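Skestley 양팔 키트 자주 묻는 질문

Tidwood 고객지원 / 대여, 구매, 설치 공통
8월에 한 번 고쳤습니다. 급하게 올리는 거라 빠진 항목 있으면 메일 주세요. 계속 추가합니다.

구매·대여

구매만 되나요, 대여도 되나요?
둘 다 됩니다. 대여는 최소 2주부터. 그보다 짧게는 안 받습니다. 설치하고 보정하고 나면 며칠이 그냥 가버려서 손님도 저희도 손해예요. 대여하다가 구매로 바꾸시면 이미 낸 대여료 일부를 빼드립니다. 얼마나 빼드리는지는 기간 따라 다르고, 견적서에 따로 적혀 나갑니다.

키트에 뭐가 들어 있나요?
팔 두 개, 그리퍼 두 개, 받침대, 제어 상자, 비상정지 버튼, 케이블 한 묶음, 머리 쪽 카메라. 작업대는 없습니다. 책상은 쓰시던 것 쓰세요. 흔들리는 접이식 테이블만 빼고요. PC도 별도입니다. 이미 있는 분이 많아서 뺐습니다. 권장 사양은 견적서 뒷장에.

팔 하나만 살 수 있나요?
지금은 안 됩니다. 문의가 많아서 검토는 하는 중. 제어 상자가 양팔 기준으로 만들어져 있어서 한쪽만 달면 오류가 계속 뜹니다. 억지로 끄고 쓰시는 분도 계신데 그 경우 지원이 어렵습니다.

납기는요?
재고 있으면 3주 안에 나갑니다. 재고 없으면 담당자가 먼저 전화드립니다. 홈페이지 재고 표시는 하루 늦게 바뀌니까 그것만 보고 일정 잡지 마세요.

견적은 누구한테?
구매는 Danica Dervishi, 대여는 Dušan Yordanov. 한국어로 쓰셔도 됩니다. 번역은 저희 쪽에서 합니다. 답이 늦으면 스팸함 한번 보시고요. 세금계산서 필요하면 첫 메일에 사업자등록증 같이 보내주세요. 나중에 따로 보내시면 꼭 한 번씩 꼬여요.

설치

책상은 어느 정도 크기여야 하나요?
깊이 80cm 이상이면 됩니다. 더 얕으면 팔꿈치가 앞으로 튀어나와서 불편합니다. 폭은 작업물 따라 다름. 큰 물건을 올리실 거면 물건 옆으로 팔이 돌아갈 자리도 생각하셔야 해요. 도면 보내주시면 봐드립니다. 손그림도 괜찮아요.

바닥에 고정해야 하나요?
받침대는 볼트 고정이 원칙입니다. 임대 사무실이라 구멍을 못 뚫는다, 하시면 무게판을 빌려드려요. 무게판은 유료. 그리고 무겁습니다. 엘리베이터 없는 건물은 미리 말씀해 주세요. 꼭.

작업대에 뭘 깔아야 하나요?
필수는 아니고 추천 정도. 얇은 비닐이나 무광 매트면 충분합니다. 어두운 색이 편하다는 분이 많습니다. 비닐은 구겨지면 조명이 번들거리니까 카메라 화면 보고 거슬리면 펴서 테이프로 고정하세요. 유리 상판은 권하지 않습니다.

케이블은 어떻게 정리하나요?
팔 바깥쪽으로 돌려서 묶으세요. 안쪽으로 넣으면 두 팔이 가까워질 때 걸립니다. 너무 팽팽하게 묶지 말고 손목이 끝까지 돌아갈 만큼 여유를 두세요. 벨크로 끈 추천. 케이블타이는 나중에 자르다가 피복까지 자르는 분이 꼭 나옵니다.

설치 기사도 오나요?
옵니다. 구매는 첫 방문 무료, 대여는 유료. 오전 9시부터 방문하고 오전 중에 끝나는 편입니다. 직접 설치하셔도 보증은 그대로예요. 설명서대로만 하시면요.

작업

어떤 작업에 맞나요?
혼자 하면 손이 모자라는 일. 한쪽이 눌러주고 다른 쪽이 끼우는 일이요. 가구 부품, 플라스틱 성형품, 봉이나 핀 꽂기, 뚜껑 닫기, 상자에 담기 같은 것들. 반대로 아주 작은 나사, 바늘 구멍 수준의 정밀 작업은 안 맞습니다. 된다고 말씀드리고 팔고 싶지만 안 돼요.

큰 부품도 다룰 수 있나요?
들어 올리는 거랑 책상 위에서 다루는 건 따로 보셔야 합니다. 큰 틀은 책상에 눕혀 놓고 한 팔로 가장자리를 받치고 다른 팔로 모서리 쪽 작업을 하는 식이 제일 무난합니다. 통째로 들어서 뒤집는 건 비추천. 기둥이 달린 물건이면 기둥이 팔 지나가는 길을 막지 않게 방향부터 잡으세요. 이거 하나로 문의 절반은 해결됩니다.
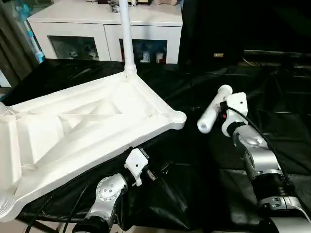
방향을 잡은 다음에는 작업물을 살짝 눌러서 밀리는지 보세요. 밀리면 밑에 고무 조각이라도 대고 시작하시고요. 안 그러면 꽂을 때마다 위치가 조금씩 달라지는데, 로봇 문제인 줄 알고 보정만 하루 종일 하시는 분들이 있어요. 작업물부터, 로봇은 그 다음.

흰색 물건은 카메라가 잘 못 본다던데요?
조명이 세면 그렇습니다. 하얗게 날아가서 모서리가 안 보여요. 노출을 내리고 조명을 옆으로 돌리면 대부분 해결. 바닥을 어두운 걸로 바꾸는 것도 도움 됩니다. 그래도 안 되면 부품 모서리에 마스킹테이프 한 조각. 원시적이지만 잘 됩니다.

둥근 봉은 잡다가 돌아가지 않나요?
돌아갑니다. 기본 손끝은 평평해서요. 홈이 파인 손끝을 따로 팝니다. 옵션표에 Babić 손끝이라고 적힌 거요. 매끈한 봉을 많이 다루실 거면 처음부터 같이 주문하세요. 따로 시키면 배송비가 또 붙습니다.

가르치는 데 오래 걸리나요?
단순 동작은 금방 됩니다. 사람이 직접 팔을 잡고 움직여서 기록하거나 조종기로 하거나. 저희가 안에서 봉 꽂기 작업을 잡을 때 시연을 43번 했습니다. 그 정도 하니까 쓸 만했고, 물건 모양이 바뀌면 다시 해야 합니다. 시연할 때 망설인 동작도 그대로 들어가니까, 이상하게 된 건 아까워 마시고 지우세요.

속도는 사람보다 빠른가요?
느립니다. 빠른 걸 찾으시면 다른 제품이 맞아요. 속도 제한을 풀 수는 있는데 지원팀과 통화 후에만 풀어드립니다. 풀고 나서 생긴 파손은 보증 밖.

양팔이 서로 부딪히진 않나요?
충돌 방지가 기본으로 켜져 있습니다. 다만 팔끼리만 봅니다. 손에 쥔 물건 길이는 직접 입력하셔야 해요. 긴 봉을 쥐고 입력 안 하면 봉 끝이 반대쪽 팔을 칩니다. 설정 > 도구 > 길이. 메뉴 이름이 좀 애매해서 다음 판에서 바꿀 예정임니다.

안전·관리

안전 울타리가 필요한가요?
장소와 작업에 따라 다릅니다. 사업장이면 위험성 평가를 먼저 하세요. 저희가 대신 해드릴 수는 없고 필요한 자료는 드립니다. 비상정지 버튼은 조작하는 사람 손이 바로 닿는 자리에. 모니터 뒤에 두지 마세요.

그리퍼 쪽 빨간 불은 고장인가요?
켜져 있기만 하면 고장 표시 아닙니다. 깜빡이면 통신이 끊긴 거니까 케이블부터 다시 꽂아보세요. 그래도 깜빡이면 로그 저장하고 저희한테.

청소는요?
마른 천. 알코올은 겉면만 조금, 관절 틈에는 쓰지 마세요. 에어건도 안 됩니다. 먼지가 안으로 들어가요. 흰색 하우징에 때가 타는 건 어쩔 수 없고 교체용 커버를 팝니다.

소모품은 뭐가 있나요?
손끝 패드, 손목 케이블, 커버. 패드가 제일 빨리 닳습니다. 번들번들해지면 바꾸세요. 여분 한 세트는 키트에 들어 있습니다. 케이블은 Coveck 규격이고 다른 걸 꽂으면 들어가긴 하는데 헐겁습니다. 쓰지 마세요.

소프트웨어·지원

오프라인에서도 되나요?
됩니다. 처음 등록할 때만 인터넷이 필요하고 이후엔 끊어도 돼요. 업데이트는 USB로도 가능. 보안 때문에 외부망이 막힌 곳은 등록까지 마친 상태로 보내드리니 주문서 비고란에 써주세요.

녹화된 영상이랑 기록은 어디에 저장되나요?
손님 PC에만. 저희 쪽으로 자동 전송되는 건 없습니다. 고장 접수하실 때 로그를 직접 첨부해 주셔야 저희가 봅니다. 영상은 필요할 때만 따로 부탁드려요. 용량이 커서 링크로 주시면 좋습니다.

한국어 메뉴 있나요?
거의 80% 번역됐습니다. 나머지는 영어로 나와요. 오역 찾으시면 Vesna Vukadinović 앞으로 화면 캡처해서 보내주세요. 바로바로 고칩니다.

고장 나면 보내야 하나요?
그리퍼는 빼서 보내시면 됩니다. 볼트 풀고 커넥터 하나 뽑으면 끝. 팔 전체는 무거우니 먼저 전화 주세요. 원래 상자 버리지 마시고요. 상자 없으면 포장비가 따로 나오는데 싸지 않습니다.

보증 기간은요?
구매품은 2년. 패드나 커버 같은 소모품은 빠집니다. 대여품은 대여 기간 내내 저희 책임이고, 떨어뜨린 것만 빼고요. 받침대에 고정 안 하고 쓰다 넘어진 것도 떨어뜨린 걸로 칩니다.

교육도 해주나요?
온라인 무료, 방문 유료. 온라인은 Mimoza Yordanov가 맡고 녹화본도 드려요. 참가하기 전에 설치까지는 끝내고 들어오시는 게 좋습니다. 설치 안 된 상태로 들으시면 앞부분 절반이 무슨 소린지 모릅니다. 질문은 채팅창에 미리 써놓으셔도 되고요.

사기 전에 우리 물건으로 시험해 볼 수 있나요?
네. 부품을 보내주시면 저희 작업장에서 해보고 영상이랑 결과를 드립니다. 여분으로 두세 개 넉넉히 보내주세요. 긁힐 수 있습니다. 돌려받으실 분은 착불 주소도 같이요. 안 적으면 보관만 하다가 저희도 누구 건지 모르개 됩니다.

여기 없는 질문은 지원 메일로. 제목에 제품 일련번호 넣어주시면 빠릅니다. 일련번호는 제어 상자 밑면.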